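From: Aksel Þorgeirsson
To: lallow-desks
Subject: Re: [lallow-desks] Clear desk trial, what we leave out overnight

Fernanda Simões wrote:

> Hi all,
>
> After the January survey I'd like us to try a clear desk routine
> for everyone on the Lallow floor. At the end of the day you put
> everything except the lamp in your locker. Stougaard have quoted
> us 267 for a set of desk trays and lamp clamps, and I think it
> would make mornings calmer. The Prededus people did it last year
> and say they wouldn't go back.
>
> Can I have objections by the end of the month?
>
> Fernanda

Fernanda, you asked for objections, so you can have mine.

I don't doubt the Prededus lot are pleased. People who have spent money on trays generally are. What I'd like to know is whether they find things any faster, and I notice that isn't in your message. The survey had 74 replies and the complaint that came up most was glare from the windows, which a locker won't cure.

I also don't think the laptop, the mouse and the lamp are the mess. Those three are the work. The mess is the paper, the mugs, and the chargers that fit nothing we still own.

My suggestions, numbered so you can knock them down one at a time.

1. Laptop shut, mouse in front of it, lamp beside it, and leave them there. It takes up very little of a big table and the cleaners can wipe round it. If the lid is down you can see at once that the person has gone home.
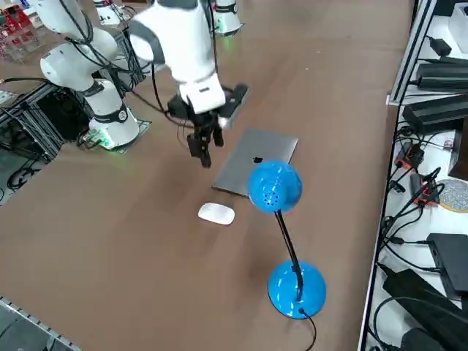

2. Lamps stay unclamped. A lamp with a round base and a bendy neck can be shifted with one hand, and the shade can be pulled down low over whatever you're reading. Clamp it and you've bought a lamp that is always in slightly the wrong place. The one thing I'd grant you is the cord. It should run off the nearest edge of the table and not across the next person's space.

3. Small loose parts and bare circuit boards go in a lidded box with a name on it. I would back a rule on this one, as they are easy to sweep up with the crumbs.

4. Paper goes home, in the locker or in the bin. Eight of us managed this at Lomis for a whole winter without buying anything.

As for the trays, I looked at the larger Stougaard set too, the one at 969, and I can't see what it does that a shoebox doesn't. If you want a trial, try one row of desks for a month with no purchases, and ask that row afterwards. If they're calmer in the mornings I'll say so on this list and carry the lockers up myself.

Could you also send round what Prededus wrote to you? I'd sooner read it than hear about it.

Aksel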